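Speaker notes: Omia after the November arrests
Talk for the Planach Human Rights Forum, Dec 12, 2024
Length: 30 minutes, plus questions

Opening

Thank the hosts. Say up front that I am going to talk about one law and what it has done to people in one country. There will be time at the end for the wider region.

Start with the night of the arrests. Police in Omia went to the homes of 48 people in November. Most were members of the Arlow minority. The rest were lawyers and reporters who had worked with them. They were held under the public order law, which lets police keep a person for 30 days before a judge has to see the case.

Pause here. Repeat the 30 days. People tend to hear it as the length of a sentence, and it is the time before anyone outside the police looks at the file.

What the law says

The law passed two years ago. The government said it was meant for armed groups. The text does not mention weapons. It covers "gatherings that weaken national unity," and it leaves the meaning of that phrase to the interior ministry.

Read the clause out loud. Read it slowly. Then give the three uses we have on record: a funeral, a language class for children, and a meeting about water rights.

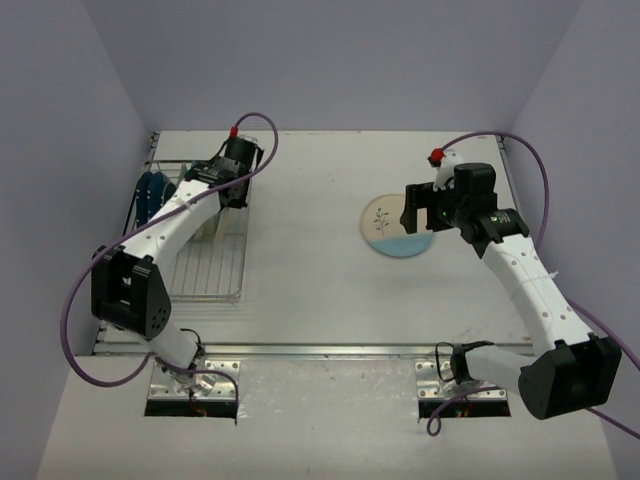 Families told us they were not informed where their relatives had been taken. Some went from station to station for days. In 6 cases the police said they had no record of the person, and the same person later appeared on a court list. We have copies of those lists. Offer to share them with delegates who ask, with the names removed.

Do not go into the medical reports unless asked. If asked, say that we have received reports of beatings, that we find them credible, and that we have not been allowed to visit the detention center. Leave it there.

What other governments have done

Not much so far. Two statements of concern, both short. The Olszewski report came out the same week and called for the release of everyone held for peaceful activity. Omia's foreign ministry rejected it as interference and has not answered the findings.

Skip this part if we are running late: the trade talks. Several delegations have said in private that they do not want to raise the arrests until the talks are done. My view is that the talks are the best chance to raise them. Omia wants the agreement and will listen while it is still open.

What we are asking for

Access to the detention center for independent monitors.
A full list of those held, given to their families.
Repeal of the 30-day rule, or at least a hearing within 48 hours.
Visas for relatives who have had to leave.

Take the last one slowly. It is the one thing the people in this room can do without Omia's consent.

Questions I expect

Sanctions. We support travel bans on officials who signed the orders. We have not taken a position on wider measures.

Are the numbers confirmed? Almost all. Two cases are still being checked with family members abroad.

Is it safe for the families to speak to us? Some of them think so and some do not. We publish nothing without their agreement.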